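"We wanted the drums to sound like the next apartment"

An interview with Anwara Cassim of Kunetti

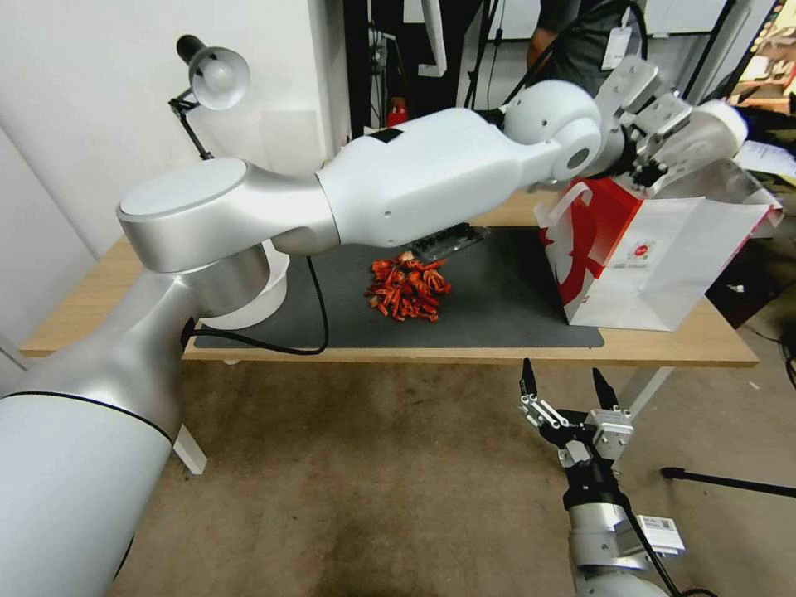

When I ask Anwara Cassim how long it took to make the second Kunetti album, she first wants to know which version I mean. There was one version finished in August, with twelve strings on top of twelve strings, and she listened to it on a bus and did not like it. The one that people can buy now, called Siven, was recorded again almost from the beginning.

"The first one was very correct," she says. "Every guitar was where a guitar should be. I was bored in the third song, and I wrote the third song."

Kunetti are a band of five, but on the record you hear mostly two of them, Cassim on voice and guitar and Jamie Nuttall on drums and an old electric organ. The others came in for the loud parts. Nuttall is also at the table for our conversation, but he eats his soup first and speaks later.

I tell them that Siven reminded me of the guitar pop my older cousins played in their cars, with the treble turned up very high. Cassim agrees with the treble. She grew up with cassettes, copied many times, and for her this thin sound is what a song sounds like. "When I heard the same songs on good speakers I thought somebody had put a carpet on them," she says.

The drums are another story. On the opening song, "Penrose," they are so far behind the voice that I checked my headphones. I was happy to learn that this was planned.

"We wanted the drums to sound like the next apartment," says Nuttall, who has now finished the soup. "I played in the corridor with the door half closed. For the chorus Anwara opened the door with her foot. You can hear the door, if you like doors."

I went home and listened again, and the door is there, in 2 places. After the second one the organ comes in, and it is my favorite moment of the album.

The song itself is named after a street where Cassim rented a room when she first moved away from her parents. She does not want to say much about the words. There is a line about a landlord who counts the spoons, and I ask if he was real. "He was real and the spoons were his," she says, and then she asks Nuttall if there is more bread.

We speak for some time about tempo. Almost all songs on Siven are played a little slower than on stage, and the people who know Kunetti from concerts have complained about it, some of them in long messages. Nuttall reads these messages. He thinks they are partly right. "Fanora," which closes the concerts, lasts less than three minutes there, and on the album it goes to five and has a quiet piece in the middle where only the bass is left.

"On stage I am nervous, so it is fast," he says. "In the studio I was also nervous, but I had a chair."

Cassim defends the slow "Fanora." She wrote it slow, on a guitar with a missing string, and it became quick only when they had to play it as the last band of the evening and the venue wanted to close. She would like to perform it one time as it is on the record. The bass player, she says, is against this, and he was not invited to the interview.

What surprised me most on the album is how few guitar solos it has. I counted one, and it is on the wrong instrument. In the song "Dry Season, Wet Shoes" the place for the solo is clearly prepared, the band steps back, and then the organ plays four notes and stops. I wanted to know if this was a joke.

"It was a place for me to play, and I had nothing to say in that place," says Cassim. "I tried it 61 times. Jamie wrote the number on the wall. Then he played these four notes because he wanted to go home, and they were good."

"They were the notes of my doorbell," says Nuttall.

The album was mixed in a few days, and they both describe these days as unpleasant. They did not agree about the voice. Nuttall wanted it louder, Cassim wanted it lower, and the result changes from song to song. I think it fits. On the softer songs she is near to you, and on the loud ones you must lean forward a little to understand her, the same as in a real club with a bad system.

The vinyl edition is only 208 copies. It is the amount they could pay for, and Cassim folded the lyric sheets herself. A second pressing depends on the concerts in spring. There are already new songs, and when I ask about them Nuttall looks at Cassim and Cassim looks at the bread. Finally she says that one has a trumpet, and that she is learning it now.

"My neighbors know the song very well," she says. "They know it better than the band."

Siven by Kunetti is out now on vinyl and as a download.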